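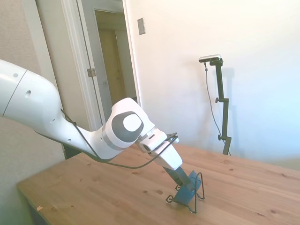 **Is the Stukirora open day worth the trip if you aren't planning to buy anything?**

Plan on a full morning and you'll have a lovely time without spending more than the bus fare. Entry is free, most rooms are open, and the people who work there are happy to talk for as long as you like.

## Stukirora winter open day, Sat 23 December

I'd been meaning to go for years and always found out a week too late. Stukirora make and sell things for the table (bowls, plates, small dishes, and the stands and racks to put them on) in an old dairy on the edge of Solheim. The 237 bus stops at the bottom of the lane. From there it's a steep walk up, and I'd wear proper boots because the verge was pure ice.

You come in through the loading door and straight into the shelving. I stood there grinning like a child! Rows and rows of bowls in every colour you could want, stacked by size, with strips of brown paper between them. Hajnalka Gál was on the door handing out a photocopied plan of the building, which I lost within minutes, and she sent us up the back stairs first, before the queue for the coffee blocked them.

### Upstairs

The first room is where seconds are sorted. Andri Rüegg runs a thumb round each rim, tips the bowl to the window and puts it on one of two trolleys. He let me have a go and I got nearly all of mine wrong. What I'd taken for a flaw was only dust, and the real flaw, a tiny flat place on the rim, I'd gone straight past. Feel first and look second, he told me, and I've been doing it to my own crockery ever since.

Along the corridor are the smaller rooms, and these were my favourite part. I do like a plain pine table. Knots, grain, white wall behind, one or two things on top and space all round them. After the crammed shelves downstairs your eyes get a rest, and you start looking at shape properly -- how far a rim flares, how much foot a small bowl needs before it looks settled. 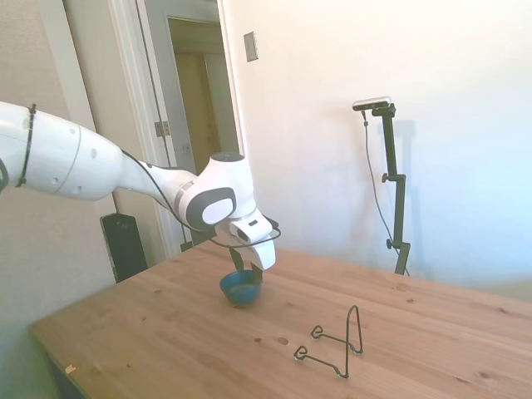
*Small blue bowl and black wire stand on the pine table, upstairs.*

I have to say something about wire stands, as I came home rather in love with them. I'd always thought of them as the thing my gran kept her wedding plate on. The plain sort, though, is a very clever bit of bending: a tall arch to lean against, and a little curl at the end of each leg. Åsmund Granström gave a short talk on them and passed several round. His advice, as far as I could scribble it down:

- Try the stand with the actual piece. A deep bowl leans quite differently from a plate.
- The arch should come above the middle of whatever is resting on it.
- Set it down and nudge the table before you let go altogether.
- A dark stand disappears behind a strong colour and shows up behind white. Both can look good.

Somebody asked whether you can rebend one that's too narrow. You can, a bit at a time, with both hands, and he did one while we watched. There was a small cheer.

### Downstairs again

Coffee was in the old cold store with cardamom buns from Corkport (the bakery, if you know it, by the ferry steps). I had two. Aiman Wibisono was packing orders at the far bench and had a crowd round him the whole time. He wraps each bowl in a single sheet, corner to corner, tucks the tail inside and stands them on edge in the box like records. I had always laid mine flat! His way, he says, a knock goes along the strong part of the bowl. I moved house in April and wish I'd met him first.

The shop is at the end, in a long low room. Seconds were 91 kroner for a small bowl and 220 for the big serving ones, and the wire stands were in a basket by the till. I went in swearing I'd only look, and came out with two small green bowls and a stand that's on my windowsill now, holding a postcard until I find the right plate for it.

### If you're going next time

Doors open at ten and the talk on stands is at eleven. Get upstairs early. The rooms are small, and by noon you're looking over shoulders. There's a step down into the cold store that's easy to miss. Buses back are hourly and stop early at the weekend, so check the timetable on the shelter before you walk up. Holger Sandberg, who drove us down the hill when we missed ours, says the spring one is quieter and they light the yard stove.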